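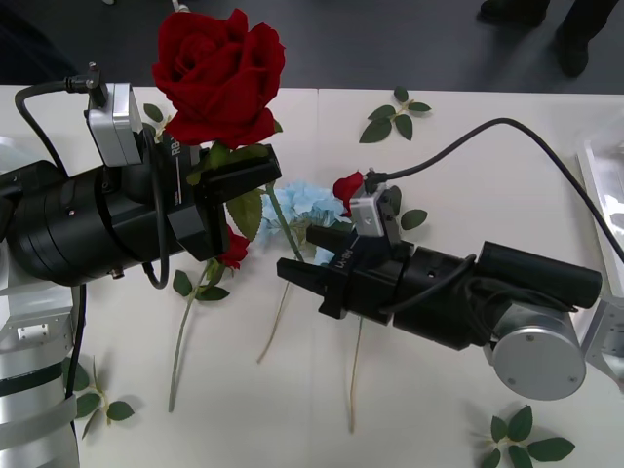

# In defense of fake flowers

I used to be a snob about this. If you'd come to my apartment five years ago and asked why there was nothing in the vase, I would have told you (at length, sorry) that an empty vase beats a fake bouquet any day. Then I married into a family that keeps silk peonies on top of the fridge, and I've been losing the argument ever since.

My main complaint was always that they're dishonest. A fake rose pretends to be a rose! But so does the painting of fruit in my dentist's waiting room, and I've never felt lied to by that. My friend Hnat Karpenko, who does the windows at a little gift shop called Flivano, put it to me pretty bluntly. "You like wallpaper with leaves on it," he said. "What do you think that is?" I did not have an answer, and I do have the wallpaper.

Then there's the money. I was buying a supermarket bunch whenever I felt gloomy, and one winter I added it all up and got 180 dollars. Most of those flowers lasted 4 days before they went brown and smelled like a pond. I'm not saying fresh flowers are a waste - I still want them at a birthday, and please don't bring plastic to my funeral - but as an everyday thing on a hallway shelf? I'd rather have the 180 dollars.

What I will admit is that bad ones are really bad. The shiny kind with glue dewdrops should be against the law. You want some weight to the bloom, leaves that aren't all the same green, and stems you can bend. Also, buy more foliage than you think you need. I learned that in August when I did the tables for my sister-in-law's anniversary and ended up with 36 roses and hardly a leaf between them. It looked like a salad bar with no lettuce.

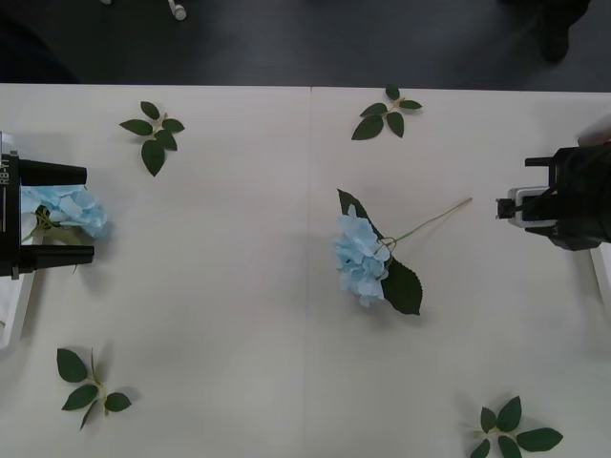 *A blue hydrangea, my favorite of the fakes.*

Hydrangeas are where I finally gave in for good. Real ones sulk the minute I look at them. I've killed six, all from good nurseries, all with the little care card still stuck in the pot. The fake one on my desk has asked for nothing except a going-over with a hair dryer on the cool setting when it gets dusty.

My mother still thinks the whole business is tacky. She picked up the desk hydrangea last time she visited, sniffed it, and put it back down without a word. Then she asked where I got it.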